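Keno shirts, size up or not?

lau_fan2070
Got my club tee from Noltlow and it fits way tighter than last year's. Anyone else? I wear a large in everything!

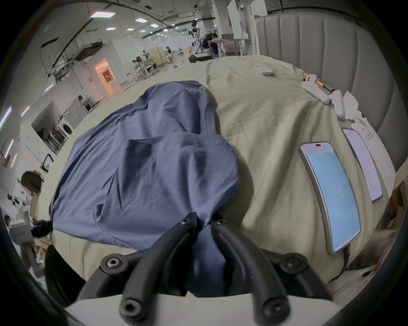

Vemham Running Club – Members' Board

smaranda_ilie
Mine's fine, but I never put it in the dryer. Did you?

lau_fan2070
Well yeah, I dry everything (90 minutes, high heat, always have). The old ones never shrank.
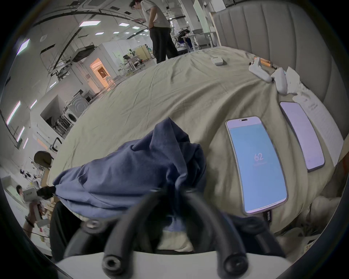
And I'm not paying for a second one before the March race.

hillsarehard
Disagree that it's the dryer. I air dry and mine's snug too, the cut changed. Ask Maricica Ghiță, she has 2 spare XLs.

smaranda_ilie
Same cut as mine from last year, I compared them. Try cold wash and hang it up.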